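Tarnthorpe Neighbors Board > Home & Garden > Is a slow drain worth calling a plumber for?

gimia_gal
OK so my kitchen sink has been draining slower and slower for 3 weeks. I did the baking soda and vinegar thing (twice!) and it fizzed beautifully and then nothing. Kowalchuk Plumbing wants $50 just to come look. Do I pay up or keep poking at it?

rustybucket
Vinegar and baking soda is a science fair volcano, it doesn't do a thing to grease. Take the trap off. Bucket underneath, two slip nuts, ten minutes of your life.

gimia_gal
I rent, am I even allowed to take the trap off?? My lease says no "alterations to plumbing" and my landlord reads every word of that thing out loud to people.

Kendra Carrier
Cleaning a trap isn't an alteration, come on. But if you rent, why are you paying Kowalchuk at all? Email the landlord. Mine dragged his feet until December one year and I still made him pay for it.
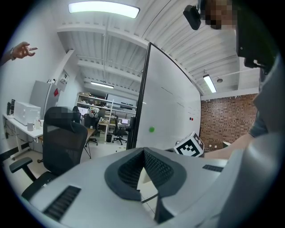 Posted by Mervin Petrenko, 21/10/2023
Going to disagree with Kendra a little. Yes, email him, but if the clog is your bacon grease he can bill you for it, and some do. I had a bill for $2,767 at my old place on Komo Street after the whole line backed up into the unit downstairs. Still mad! Try a plastic hair snake first, they're cheap, and run the hot water a good long while after.

rustybucket
2,767 for a drain line?? Did they replace the street too

Mervin Petrenko
Part of that was the downstairs guy's floor. I fought it and got it down some, not enough.

Kendra Carrier
See, that's a line backup, totally different from one slow sink. You're going to scare her. And a hair snake in a kitchen sink is silly, there's no hair in there.

gimia_gal
There might be a little hair in there, I have a long-haired dog and bad habits. Is the other side of a double sink supposed to gurgle when I run this one?

rustybucket
Gurgling means it's past the trap. Plug the other side with a wet rag and plunge it. Then email the guy anyway so it's in writing.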